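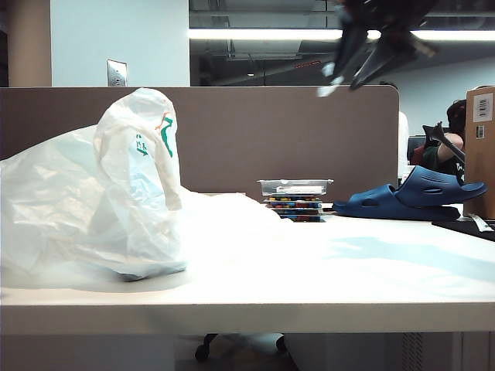
Gullow Slip-Ons, Navy, Size 46

I bought these as office shoes and I like them so much that I've started resenting my real shoes. My commute is a sweaty one from March on, and by the time I'm at my desk my feet want out of whatever they came in. For years I kept an old pair of gym sandals under there. They squeaked and I hated them, but they did the job until the sole split right across the ball of the foot.

The Gullows are molded, smooth and a little shiny, with vents in the upper. Dark navy was an easy choice for work. I can walk over to the printer in them and they pass for something a grown-up might wear (the other color I looked at was a mint green, which I'll leave to braver people).

Fit first. I take a 46 and they're true to size for length, with plenty of width. My toes can spread out, and the upper sits low enough on the foot that I don't have to clench to keep them on. If your feet are narrow you may slide around a bit. Ettore Parisi, who sits across from me, has narrow feet, tried mine on and walked right out of the left one, though he was wearing thin dress socks at the time.

The footbed is the best part! It's springy without being mushy, and there's a slight lip at the heel that I didn't notice until I went back to another pair that doesn't have one. I stand for part of the afternoon and my heels feel fine at five o'clock. Air gets in through the vents, and my feet stay a lot cooler than they did in the closed felt slippers from Martinelli I tried last winter — lovely slippers, wrong job. 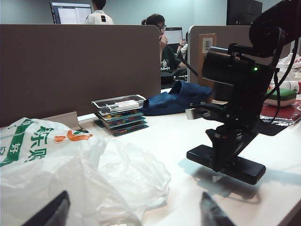 Can you wear them with socks?

Thin or medium socks are fine, and that's how I wear mine most of the time. Thick wool ones make the upper feel tight across the top of the foot, so go up a size if that's your plan.

Cleaning is a rinse under the tap and a wipe with a paper towel. The vents collect lint, and a cotton swab gets it out. Mine had a rubbery smell for the first couple of days, which went away after I left them by a window overnight.

A few gripes. The shiny finish shows scuffs, and I already have a pale mark on the right toe from kicking the desk leg. They're a little loud on hard floors if you walk fast. And I wouldn't trust the soles on wet tile, so the shower at the gym is out for me.

I paid 27 dollars and I've had them two months, in use every working day, with no cracks and hardly any wear at the heel. I've just ordered a second pair for the house, same color, same size.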